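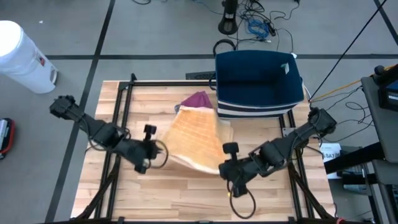
The household linens at Staniforth Street were last put in proper order before the move, and the present review was overdue. It was carried out over one morning in March, beginning shortly after eight o'clock, and it covered every towel, kitchen cloth and cleaning rag on the premises. Bed linens were excluded. They are kept upstairs under a separate arrangement and will be addressed in a later post.

Regular readers will recall that the hall closet was assigned to linens last year on a trial basis. The trial has not been a success. The closet is deep and narrow, and items placed at the back are in practice lost until the next full clearing. During this review a set of napkins was recovered that had been recorded in the household notebook as given away. The entry has been corrected. The napkins remain in the closet for now, at the front.

The complete inventory came to 69 pieces. This is a larger number than a household of this size requires, and larger than the estimate of 36 made before the work began. The difference is explained mostly by kitchen cloths, which have been purchased in small quantities at various times and seldom retired. A further share came from a parcel of assorted cloths bought at the Dronum market two summers ago. They were inexpensive and came in colors that match nothing else in the house, and they have outlasted everything bought to match.

Before any folding was attempted, all pieces were sorted by use. Color was considered as a basis for sorting and was set aside. It produces an attractive shelf, but a person with wet hands wishes to find a drying cloth, whatever shade it happens to be. Each piece was then held up by one corner and allowed to hang. A cloth that hangs freely shows its true shape, and any stretching along a side can be seen at once. Pieces that had gone badly out of square were moved to the rag pile without further discussion.
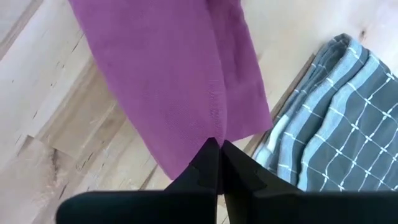 Thin cloths deserve particular attention at this stage. They take a crease easily and hold it through the wash, so that a cloth folded carelessly one month is inclined to fold itself the same way the next. The recommended treatment is to shake the cloth once, lay it flat, and smooth it outward from the middle with the side of the hand. Ironing is not required. It was the practice in this house for some years and was discontinued when the ironing board was moved to the basement.

Thicker towels present the opposite difficulty. They do not crease, but they spring open, and a stack of them will lean. The method adopted is a fold in half lengthwise, followed by a fold in thirds, with the rounded edge placed outward on the shelf. This allows one towel to be withdrawn without bringing the next one along. Hand towels follow the same method with the lengthwise fold omitted. A rolled arrangement was tested for the guest bathroom and looked very well on the first day. By the end of the week the rolls had loosened and two of them were living behind the door.

The matter of storage was then taken up. Shelves had been the only form of storage in use, and it was decided to add fabric bins for the items that are handled daily. The bins under consideration were from the Gurnik range, which the hardware store stocks in several sizes. Fabric bins are light, they may be moved from room to room, and they do no damage when dropped. Their weakness is in the sides, which fold inward when the bin is less than half full. A piece of stiff cardboard cut to fit the base improves matters considerably. It should be cut slightly small.

Items placed in a bin should be folded to the height of the bin and stood on edge. Stacking them flat defeats the purpose, as the lower pieces are never used and the upper ones are worn out. A cloth that will not stand on edge has been folded too few times. Mats and heavier pieces with bound hems should go in last, hem upward, so that they may be taken hold of easily.

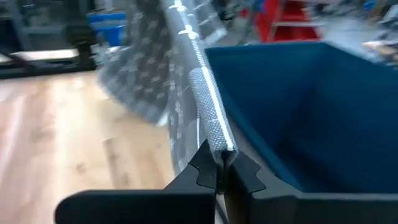 Patterned gray fabric with a pale bound hem, at the blue bin.

A word on hems is in order. The hem is the first part of a household cloth to fail, and it generally fails at a corner. Once the stitching has opened, each washing draws out a little more thread. Repair takes a few minutes with a plain running stitch, and matching the thread is unnecessary on any item that will not be seen by company. The review identified 13 pieces in need of this attention. They have been placed in a paper bag beside the sewing box, where they are expected to stay until the weather turns poor.

Pieces from Jodia, which supplied the bath towels at the time of the move, have held up well at the edges and less well in the pile. No complaint is made. They have been washed a great many times, by a rough calculation almost 400, and towels purchased since then at a higher price have not reached a comparable age. The calculation assumes one wash per week and makes no allowance for the summer the machine was out of service.

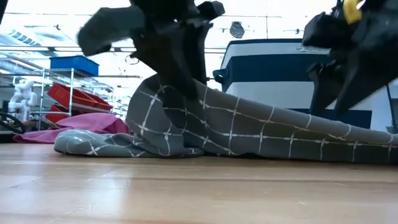 HOUSEHOLD / LINENS AND CLOTHS

Large checked cloths were dealt with at the end of the morning. A printed or stitched grid is a convenience when folding, as the lines show immediately whether the edges are parallel. The same lines are unforgiving of a hurried job, and a crooked fold in a checked cloth will be noticed from across the room. It is best to gather the cloth near the middle, raise it, and let the wrinkles fall out toward the ends before laying it down again. A broad table is of great assistance. The kitchen counter was used in previous years and is too shallow for anything bigger than a tea towel.

The following arrangements are now in effect. Bath towels remain in the hall closet, on the two upper shelves. Kitchen cloths are kept in the bin nearest the back door. Rags go under the sink and are not to be returned to general use, however clean they may appear. Surplus pieces in good condition have been washed and bagged for the animal shelter, which accepts towels of any color and asks only that buttons and loops be removed.

The bed linens will follow when the upstairs landing has been painted. Correspondence concerning fitted sheets has been received and will be answered at that time.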